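Lerau 2-Handle Centreset Basin Tap, Chrome

Model 1113
Supplied by Madthorpe Bathroom & Plumbing

Product overview

The Lerau is a centreset tap for basins and vanity tops with three pre-drilled holes. It has a short curved spout and separate lever handles for hot and cold. The body is solid brass with a polished chrome finish. It suits main bathrooms, ensuites and powder rooms, and it is a common choice for rental properties where parts need to be easy to get.

We have stocked the Lerau since it replaced the older Clendia range. The hole spacing is the same on both, so if you are changing over a Clendia you will not need to drill or cover anything. The Clendia cartridges do not fit the Lerau. Please check which tap you have before ordering spares.

What's in the box

Tap body with spout
Lever handles, hot and cold
Ceramic disc cartridges (fitted)
Rubber base gasket
Mounting nuts and washers
Aerator and aerator key
Installation sheet

Flexible hoses and the basin waste are sold separately. We recommend the Halvorsen braided hoses, which come in several lengths. Measure from the underside of the basin to your stop valves and allow a little extra so the hose is not pulled tight.

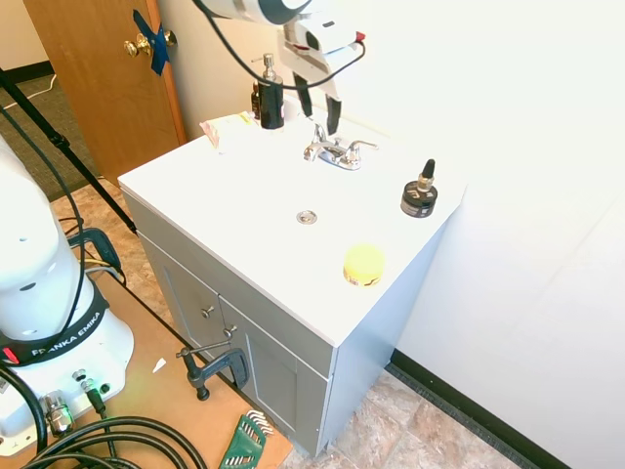
The handles turn a quarter of the way from closed to fully open. They can be fitted to open outward or inward by swapping the cartridges left to right. Outward is how they leave the factory. If you have a splashback or a shelf close behind the basin, check that there is room for your hand when both levers are open.

Before you buy

Check that your basin has three holes in the standard centreset spacing. The Lerau will not fit a single-hole basin. It is also not suitable for wall mounting or for use with a vessel basin that sits on top of the bench, as the spout is too low.

If your water pressure is high you will need a pressure-limiting valve on the supply line. Damage from excess pressure is not covered by the warranty. The tap can be used with gravity-fed hot water, but the flow on the hot side will be weaker.

Installation

Installation must be carried out by a licensed plumber. Flush the supply lines before connecting the tap. Grit left in the pipes is the most common cause of a dripping cartridge in the first few weeks. Do not use plumber's putty under the base on cultured marble or other composite tops. The rubber gasket is enough by itself.

Tighten the mounting nuts by hand, check that the tap is square to the back of the basin, then give each nut a final half turn with a basin wrench.

Care and cleaning

Wipe with a soft damp cloth and mild soap. Dry it afterwards if you live in a hard water area. Do not use cream cleansers, bleach, vinegar or anything abrasive on the chrome. Unscrew the aerator with the key every few months and rinse it under running water.

Warranty

5 years on the body and cartridges
2 years on the finish
Replacement parts only for commercial use

Keep your receipt. Warranty claims need proof of purchase and the name of the plumber who did the work.

Spare parts

Cartridges, handles, aerators and gaskets are kept in stock. Contact Prapai Wannasri at the parts counter with the model number and say whether you need the hot or cold side, as the two cartridges are different. Trade account enquiries go to Jaanus Ots.

Availability

In stock in chrome. The brushed nickel version was discontinued in August and will not be reordered.

Page last updated 4/10/24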